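Shared kitchens and the return to study: a conversation with Yee-man Yu

Print this page
E-mail this page
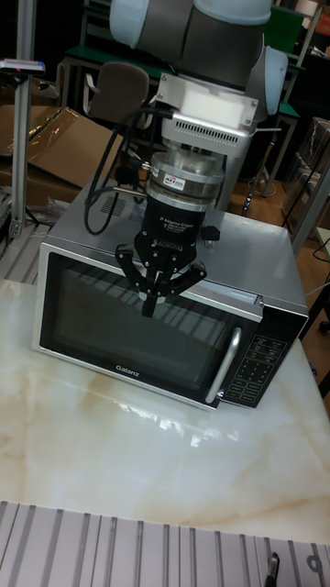 The Grindby Centre for Adult Learning offers evening and weekend programmes to residents of the district who left school early or who wish to change occupation. Yee-man Yu has been its Student Services Manager for six years. She spoke with the Centre's newsletter on 25th February about the meal program, which was introduced last June and is now open to all enrolled learners.

Ms Yu explained that the program began with a review of attendance. Learners in the evening stream were arriving on time but leaving at the mid-session break, and the teaching staff had assumed that the coursework was too demanding.

"We asked people directly, and the coursework hardly came up," she said. "They had come straight from a shift. They hadn't eaten since noon, and the nearest place to buy a meal closes before our break starts. Some of them went home to eat and it was too late to come back."

The Centre had no cafeteria and no budget to build one. Under the arrangement adopted by the Board, learners may bring food from home, store it on arrival and heat it during a break that has been lengthened to 40 minutes. A light supper of soup and bread is also offered on 2 evenings each week at no charge. The supper is prepared off site by Tastell, a catering firm on Cho Street, under an agreement that is reviewed every year.

Savvas Bakalis, who coordinates the literacy and numeracy courses, joined the conversation to speak about its effect on teaching. He had been doubtful about the longer break.

"I was worried about losing the time," Mr Bakalis said. "I teach fractions to adults who have been told all their lives that they can't do fractions, and I guard every minute. But the second half of the evening used to be very hard going. People were tired and they were hungry, and I was repeating myself. I cover more now than I did under the old timetable."

He added that learners from different courses had begun to sit together, and that a number of them had formed study groups. One group, made up mainly of parents preparing for the high school equivalency test, meets an hour before class.

According to Ms Yu, almost 70 learners use the program in a typical week. She was cautious about linking it to completion rates, which will be reported to the Board after the spring term.

"I would like to see a full year before I make any claim," she said. "We changed the bus information and the child-minding hours in the same period. All of those things matter to somebody deciding whether to come back after the break."

Asked about complaints, Ms Yu said that most concerned labelling and the time allowed for storing food overnight. The rules have since been rewritten in plain language and translated into 4 languages spoken by learners at the Centre. Containers must carry a name and a date, and anything left at the end of the week is discarded.

The Centre intends to extend the arrangement to its smaller Grurora campus, where classes are held in a former library building. Ms Yu said that wiring and ventilation would need to be assessed first, and that no opening date had been set.

Learners with dietary or medical requirements are asked to speak with Student Services at the time of registration.

Print this page
E-mail this page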